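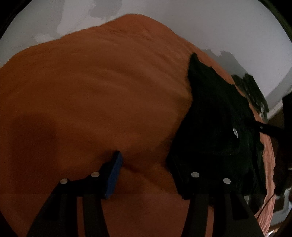
Orange fabric, black fabric, and the blue pad on the left finger.

I don't believe maintenance intervals printed by the people who sell you the spare parts. The Grorkard sheet says to replace the finger pads every 500 grips. Prakash Suvarna, who had the hand-held gripper before me, swore by 2000. I doubt he kept a log.

So I've been checking mine every 200, and the pads look fine to me. Lint is what gets them. Anything fleecy leaves a film, the grip goes slick, and people blame the pad and order new ones. Wipe it with a barely damp cloth, let it dry, and try again before you spend money.

The white dots on the brackets are a different story. If one gets smudged or shifts a little, the finger width reads wrong, and a new pad won't fix that. I clean them first now and redo the open/close calibration after. In May I skipped it and threw out 73 recordings.

Ladan Zamani wants me to try the Plerkov pads, which are softer and supposed to shed lint. Maybe. They cost twice as much and I've yet to see a test on dark cloth, or any test at all. I'll run one set on the left finger only and see how it wears.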